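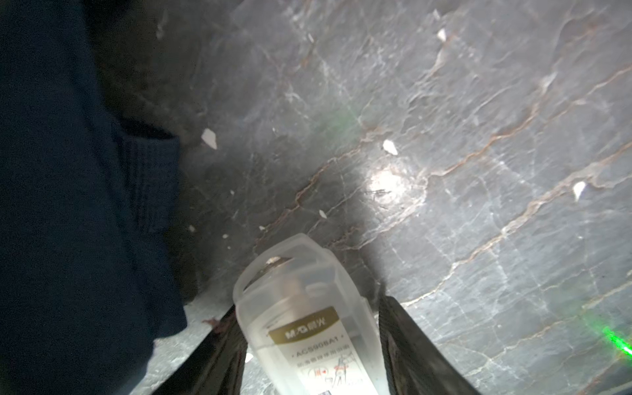
Lichterketten im Sommer: Was zwischen zwei Saisons mit der Außenbeleuchtung geschieht

Der technische Leiter von Treltura über Spannungsfall, Dichtungen, Messprotokolle und die Frage, wann eine Kette aussortiert wird.

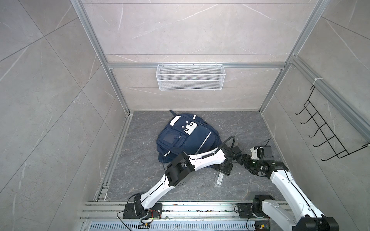 Redaktion Brutenero | Rubrik Festbeleuchtung | Juli 2019

Treltura vermietet und wartet Weihnachtsbeleuchtung für Fassaden, Vorgärten und kleinere Ortskerne. Im Bestand sind derzeit 266 Lichterketten, die nach dem Abbau einzeln erfasst und bis zum Herbst geprüft werden. Der technische Leiter des Betriebs ist gelernter Elektroniker und betreut die Werkstatt seit der Umstellung von Glühlampen auf Leuchtdioden.

Die Umstellung habe die Fehlerbilder verschoben, sagt er. »Früher war es fast immer die Lampe oder die Fassung. Bei den LED-Ketten ist es der Übergang zwischen Leitung und Stecker. Dort zieht Feuchtigkeit ein, der Kontakt korrodiert, der Übergangswiderstand steigt. Die Diode selbst überlebt das meistens.« Ein Ausfall kündige sich oft durch Flackern bei Wind an, das viele Kunden für einen Programmeffekt hielten.

Geprüft wird in fester Reihenfolge: Sichtprüfung der Leitung, Zustand der Dichtringe, Isolationswiderstand auf der Netzseite, zuletzt Stromaufnahme unter Last. Die Sichtprüfung nimmt dabei die meiste Zeit in Anspruch. »Eine Kette, die sauber misst, kann trotzdem eine Scheuerstelle haben. Im trockenen Zustand sieht das Messgerät davon nichts. Deshalb läuft die Leitung bei uns komplett durch die Hand, von der Einspeisung bis zur Endkappe.«

Die Dichtringe werden unabhängig vom Befund nach jeder zweiten Saison getauscht. Verwendet wird Silikon, das bei Kälte elastischer bleibt als die ab Werk eingesetzten Ringe. Von Fett auf den Kontakten rät der Techniker ab, solange der Hersteller keines vorschreibt. Manche Fette greifen das Gehäusematerial an, und der Schaden zeigt sich erst beim nächsten Aufbau.

Zur Schutzart äußert er sich zurückhaltend. IP44 reiche für eine frei hängende Kette an der Dachrinne aus. »Das ist Spritzwasserschutz. Sobald die Steckverbindung auf dem Boden liegt, im Laub oder in einer Mulde, ist IP44 die falsche Angabe. Dann brauche ich IP67 oder ich lege die Verbindung höher.« Die meisten Reklamationen aus Privatgärten ließen sich auf liegende Steckverbindungen zurückführen, vor allem an Hecken, wo die Zuleitung am Boden geführt wird.

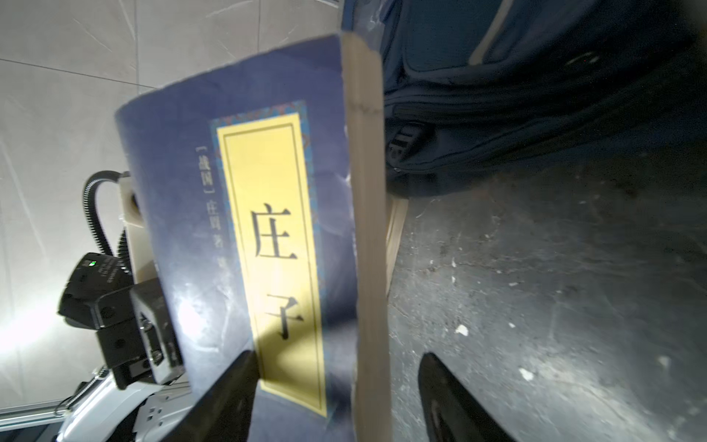 Taschenbuch mit Gebrauchsspuren, auf dem gelben Titelfeld die Schriftzeichen 庄子 (Zhuangzi).

Ein zweiter Schwerpunkt ist der Spannungsfall. Treltura arbeitet im Garten ausschließlich mit Kleinspannung, überwiegend 24 Volt. Bei einer Zuleitung von 40 Metern und einem Querschnitt von 0,5 Quadratmillimetern ergeben sich bei einem halben Ampere bereits 1,4 Volt Verlust auf Hin- und Rückleiter. »Das letzte Segment wird dunkler, bei Warmweiß sieht man es früher als bei Kaltweiß. Die Leute kaufen dann ein stärkeres Netzteil. Das ändert am Spannungsfall nichts, der Strom ist ja derselbe.« Abhilfe schaffe ein größerer Querschnitt oder eine Einspeisung in der Mitte.

Für längere Strecken nennt er den Auftrag in Drolen, wo im vergangenen Winter 400 Meter Traufkante auszustatten waren. Die Anlage wurde in sechs Abschnitte mit jeweils eigenem Netzteil geteilt. Jeder Abschnitt lässt sich getrennt abschalten, so dass bei einer Störung die übrigen in Betrieb bleiben. Geschaltet wird über ein Steuergerät vom Typ Khoo, das die Einschaltzeit aus dem Kalender berechnet und ohne Dämmerungssensor auskommt. »Sensoren verschmutzen, oder sie hängen so, dass sie die eigene Beleuchtung sehen. Dann schaltet die Anlage im Minutentakt. Mit der astronomischen Uhr haben wir das Problem nicht, dafür muss jemand einmal den Standort richtig eingeben.«

Die Einschaltströme der Netzteile werden nach seiner Erfahrung bei der Planung häufig vergessen. Mehrere Schaltnetzteile an einem Relais können dessen Kontakte verschweißen, obwohl die Dauerleistung weit unter dem Nennwert liegt. In Drolen werden die Abschnitte deshalb zeitversetzt zugeschaltet, mit einer Verzögerung von je einer Sekunde. 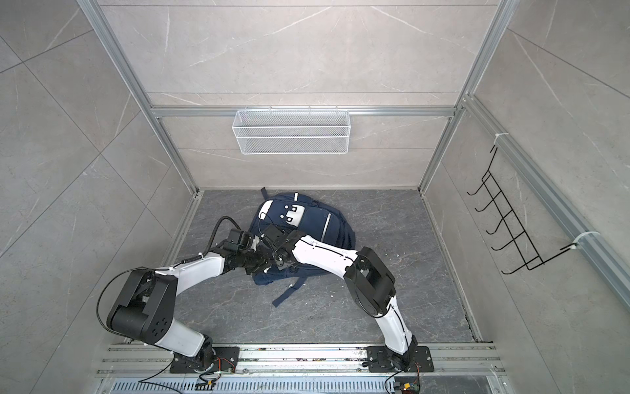 Bei der Lagerung kommt es auf Biegeradius und Temperatur an. PVC-Leitungen werden bei Frost steif und sollten in diesem Zustand nicht gewickelt werden. Treltura nimmt die Ketten nach dem Abbau ungewickelt in flachen Kisten mit und rollt sie erst nach einem Tag bei Raumtemperatur auf Trommeln. Gummileitungen sind weniger empfindlich, wiegen aber mehr und kosten in der Anschaffung deutlich mehr. »Um den Ellbogen wickeln geht auch, es kommt halt bei jeder Windung eine Verdrehung hinein. Nach ein paar Jahren bricht die Litze, und zwar immer kurz hinter einer Fassung.«

Aussortiert wird eine Kette, wenn die Isolierung beschädigt ist oder die Stromaufnahme stark vom Wert der Erstmessung abweicht. Repariert werden Stecker und Endkappen, die Leitung selbst nicht. Schrumpfschlauch über einer Scheuerstelle lässt der Techniker im Außenbereich nicht gelten – auch nicht die Ausführung mit Innenkleber. Ketten mit vergossenen Fassungen gehen bei einem Defekt vollständig in die Elektroschrottsammlung.

Privatkunden empfiehlt er, die eigene Beleuchtung im Sommer einmal eine Stunde lang einzuschalten und die Steckverbindungen danach mit der Hand auf Erwärmung zu prüfen, bei Netzspannung erst nach dem Ziehen des Steckers. Ersatznetzteile mit passendem Stecker seien im Dezember schlecht zu bekommen. Beim Nachkauf sei neben der Spannung auch die Polarität zu vergleichen, die Steckerform sage darüber nichts aus.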